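Plamier hand-held gripper, pair
Supplied by Stestow. Price list valid from 27/08/2024.

Two black hand-held units with blue finger pads. Budget for 3 spare pad sets per pair. Knitwear on a bed is a fair test load.

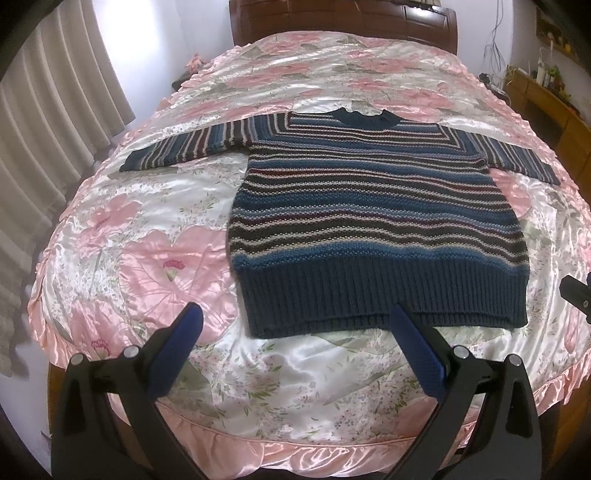 Greer Cruickshank: We ordered one pair in June and ran short of pads. Order spares with the units.

Lead time: 5 weeks. Both units are needed for folding work.

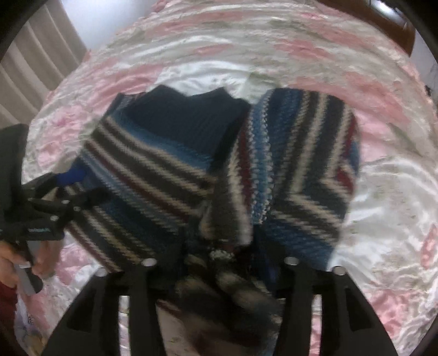

Striped knitwear, two grippers in use.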